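# Chapter 6: Supports and Mounts for Optical Instruments

An optical instrument is only as steady as whatever holds it. This chapter covers the supports used with binoculars, spotting scopes and small telescopes: tripods, tilting heads, plates and clamps. Readers should already know how to work out magnification and field of view from Chapter 4.
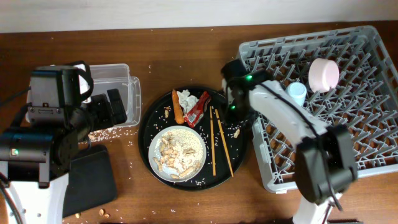
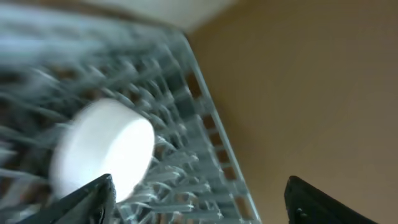

## 6.1 Why magnification matters

Any angular movement of the instrument is multiplied by its magnification. A shake that passes unseen at 8x is plain at 20x, and at 60x it can carry a target out of view. Hand-holding is normally limited to 10x or 12x. Past that point a support is needed, and the choice of support should start with the load.

## 6.2 Load and balance

The rated load of a head is given for a centered mass. If the center of mass sits forward of the tilt axis, the head must also resist a turning moment, equal to the weight multiplied by the horizontal offset. Take a scope with a mass of 900 g and an offset of 34 mm. Its weight is 8.8 N, and the moment is 0.30 N·m. Sliding the plate back until the offset is zero removes this moment at level. It does not remove it at steep angles, where the height of the scope above the axis comes into play.

The Hulline fluid head used in the worked problems is rated at 3,000 g. The Gaber clamp has no rating of its own and takes that of the head beneath it.

## 6.3 Settling time

After a tap, a loaded tripod vibrates at its natural frequency and dies away. Settling time is measured from the tap until the image is still to the eye. Three things shorten it:

- keeping the center column down
- extending the thicker leg sections first
- hanging a weight from the hub - but not one free to swing in the wind

Leg material also has an effect. Section 6.5 compares aluminum and carbon fiber legs using the method of Si-woo Seok, in which the tap is delivered by a small pendulum released from a fixed height.

## 6.4 Terms used in this chapter

**Head:** the part that allows pan and tilt.

**Plate:** the removable piece fixed to the instrument foot.

**Drift:** slow movement of the aim after the lock is tightened.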